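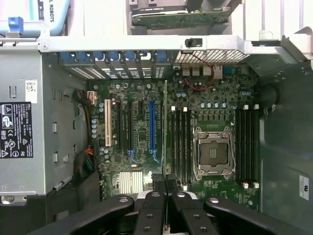

Youth Sports

Jan 18, 2021

The Tenthorpe rec league sent out its spring baseball packet on Friday, and I've now read it twice, the second time with a pen. We're going to sign up. I know we're going to sign up. But I have questions, and since the league's email address answers about one message in a season, I'm putting them down here.

Start with the fee. The packet says the price per player is "unchanged," and the number on the form is the same as last time. Fine. Last time, though, the fee covered a jersey, a hat and socks. Now there's a uniform package sold separately through Zakix, the online store the league has signed up with, and you can't skip it because the hat comes in the package and kids have to wear the league hat. Call that unchanged if you like.

Then there's the evaluation day. My son is nine. He'll run to first, field a few grounders, take a handful of pitches from a machine, and a grown-up with a clipboard will give him a number. We did this in 2019 and he was put on a team with four kids from his own street, all of whom got different numbers, if the parents are to be believed. I don't mind teams being made up by who can carpool. I'd just like my Saturday morning back.

The part that really got me is the new "player development track." For extra money, kids can go to winter sessions at the indoor place out on the Ternell road, run by an outfit called Mateos. The flyer says players who took part in November "saw measurable gains in bat speed." Measured how? Against what? Nine-year-olds grow. Mine went up a shoe size between Halloween and Christmas without paying anybody. If you measured his bat speed in the fall and again now, I'm sure you'd see a gain, and he spent most of that time on the couch.

I asked another parent whose kid went. She said he liked it and the floor was nice. That's a decent review, and I'd trust it more than the flyer. She couldn't tell me whether he hits any better, because there hasn't been a game since.

What I'd like to know, and what the packet doesn't say, is whether the coaches who pick the summer all-star team are the same people teaching the paid sessions. I'm not accusing anyone. It's a small town and there are only so many adults who can throw strikes to children for an hour. But if it's the same people, print it on the flyer and let us make up our own minds.

Field improvements get a paragraph too. The league has $2,275 set aside for the lower field, and $1,098 of that is going to a new scoreboard controller. The other one worked, as far as I could tell, when someone remembered to bring the key to the box. Meanwhile the infield behind second base still has that dip where every ground ball takes a left turn. I would trade the scoreboard for a truck of dirt tomorrow. So would the shortstops.

I did like a couple of things. Games are capped at 2 hours now, so no more fourth innings in the dark with everyone's dinner getting cold. And the packet says every kid plays at least one inning in the infield each game, which was supposed to be the rule before - this time it's in writing, and I plan to bring the page with me.

The form is half filled in on the kitchen counter. I left the development track box blank. He wants number 600 on his jersey and I've told him they only go up to two digits, but he wrote it in anyway, in marker, so I'll need to print another one.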